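4. Student task and materials

4.1 Course setting

The task described in this section was set as the assessed group project in the Ploltora laboratory module at Gimevano. Students entered the module with one term of programming and a short introduction to kinematics. Few had worked with a physical arm before. The project ran over the second half of the teaching period and was supervised by two of the authors, with a third acting as marker and taking no part in the laboratory hours.

Each group was asked to collect demonstrations by teleoperation, train a small visuomotor policy on them, and report on its performance under a fixed test protocol. Groups shared one workstation and booked it in half-day slots. The teaching interface, the recording software and the training script were supplied. Students could change the training settings and the choice of camera inputs, but they could not alter the network structure. The restriction was introduced after the pilot, in which groups spent most of their time on the model and very little on the data.

4.2 Choice of task

The task was egg transfer between a bowl and a clear egg tray. It was selected by Karras from a short list of table-top tasks drawn up with the Farar outreach club, whose members had used similar objects in school visits. The motion is simple enough to be taught in a single slot. The perception is less simple. A transparent tray on a white surface has little colour of its own, and its apparent edges depend on where the light falls. Students who had assumed that grasping would be the hard part of the project usually changed their minds during the first slot.

Three plastic utensils were included as distractors. They were not to be moved, and a trial in which one was displaced by the arm was marked down even when the egg was placed correctly. Their positions were changed between recordings, as was the angle of the tray. No attempt was made to clean the table between slots beyond normal use, and the marks on it were left as part of the visual background.

The view from the wrist was of particular interest for teaching. At close range the tray takes up most of the image, and highlights along the ridges compete with the outlines of the cups. Part of the gripper is also present in the image, which some groups chose to mask and others left in. Kourkoulas compared the two choices during supervision meetings but did not make the comparison part of the assessment.

Figure 3. Wrist camera view of the clear egg tray, set diagonally on the table, with one gripper finger at the bottom of the image.

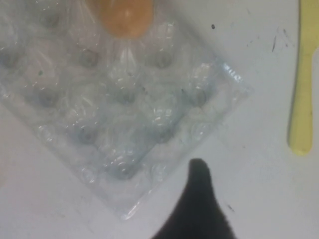
4.3 Recording procedure

Before each slot the supervisor placed the bowl, the tray and the utensils according to a printed layout card. The cards fixed which objects lay on which side of the tray but left exact positions and angles to the person setting up. This produced moderate variation without the need for measuring.

One student operated the arm, a second watched the live images and a third kept the log. Roles were exchanged when a layout card was completed. The log recorded the card, the operator, the number of eggs to be moved and any remark on the attempt. Remarks were free text. Most were short ("slow approach", "let go too high"), and a few were of no use at all, but they proved to be the quickest way of finding faulty recordings later.

Each group recorded 100 demonstrations. A demonstration was to be kept only if the egg was released inside a cup, the arm returned to its rest position, and both camera streams were complete. Operators were told to continue after a poor first grasp and correct it, provided that the egg stayed on the table. Demonstrations containing such corrections were kept. The instruction was misunderstood by one group, which removed every recording with a second grasp and had to restore them from the backup.

The group whose results are examined in most detail here, referred to as group B, retained 95 demonstrations after checking. The recordings it removed had incomplete streams or ended before the arm returned to rest.

4.4 Annotation and checking

Students annotated a sample of 1000 still images taken from both cameras. For every image they marked the bowl, the tray, each visible egg and each tray cup that could be identified with confidence. Cups that could not be identified were left unmarked. The annotation was not used to train the policy. Its purpose was to make students examine their own data before running the training script, and to provide material for the discussion chapter of their reports.

Disagreement between annotators was highest for empty cups in the wrist images. In these images the bottom of a cup may appear as a grey spot while the wall around it is lost among reflections, and annotators differed on whether the spot alone was sufficient. Katsaros wrote a short rule for the later groups: mark the cup if its bottom is visible and at least one neighbouring cup can be located. The rule reduced the time spent in argument. Its effect on agreement was not measured.

Images from the fixed camera gave less trouble. The whole arrangement could be taken in at once, and the supervisors used this view for checking the state of the table against the log.

Figure 4. Fixed camera view of the work area, with eggs in both the bowl and the tray and the three utensils around them.

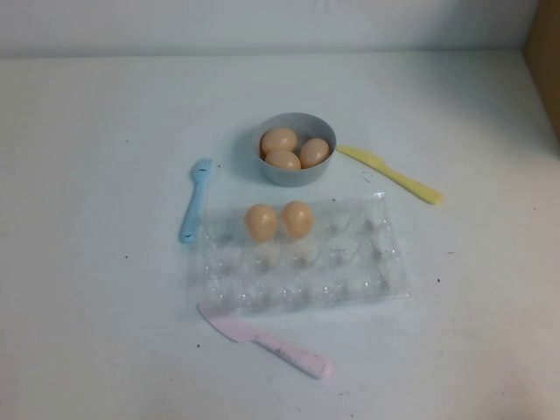
The state check was a short procedure carried out on a still image from the fixed camera. The checker, who had not operated the arm in that slot, wrote down the contents of the bowl and of the tray, and the two entries were then compared with the log. For the arrangement in Figure 4 the correct entry is three eggs in the bowl and two in the tray, the latter in adjacent cups of the upper row. The checker also noted whether the utensils agreed with the layout card; here the fork is to the left of the bowl, the yellow knife to its right and the pink knife below the tray. Entries that did not match the log were referred to the supervisor and were not corrected by the students themselves. Mismatches were usually traced to a log line entered against the wrong card.

Zervas proposed that the check be automated with a simple colour threshold, which would have been possible for the eggs, as their light brown colour is well separated from the table and the grey bowl. The proposal was declined for the assessed project. It would have saved little time, and the manual check was the only point at which some students looked at a recording made by somebody else in the group.

4.5 Test protocol and outcome for group B

Policies were tested on layouts that had not been used for recording. In each trial the arm was to move one egg from the bowl to any free cup. The trial was stopped by the supervisor if the arm pressed on the tray, if an egg left the work area, or if no progress was made within the time allowed. Success required the egg to be resting in a cup and the gripper to be clear of it when the arm stopped.

Group B completed 66 successful trials out of 100. Failures during placing were more common than failures during grasping. In the typical case the egg was carried over the tray and released on a ridge between cups. Trials with the tray turned well away from the table edge were affected most, which agrees with the composition of the group's data: its operators had tended to set the tray nearly straight, as the layout cards allowed.

A second policy trained by the same group without the wrist camera input was tested informally. It grasped well but released the egg too high, and the supervisor stopped the test early to protect the tray. No figure is reported for it.

4.6 Marking

The success count did not enter the mark directly. Marks were given for the quality of the log, the handling of faulty recordings and the explanation of failures. Antoniadis marked all reports against a written scheme, and a sample was marked again by a colleague at Triantafyllou. The two markers differed mainly on how much credit to give for a failure analysis supported by only a few trials. The wording of the scheme has since been changed to ask for the trial entries on which each claim is based, and the revised version will be used with the March intake.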